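Moving to a smaller flat

In April we left our house in Boyer and came to a flat in Lamstead, 87 square metres for the whole family. I was afraid of it, I must say. The removal cost us $379, which I find a fair price.
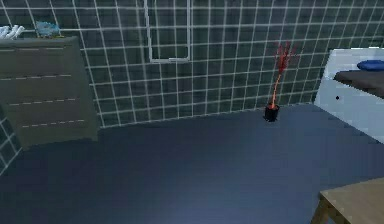

The hardest part was the books. I gave 20 boxes of them to the school in Rorkgate, and for two evenings I was sad – then I slept very well. My neighbour asked me which things I miss, and I had to think a long time before I remembered the big garden table.

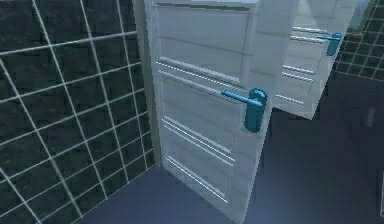
Would I do this move again? I think I would, but I would start the packing one month earlier and label every box on two sides.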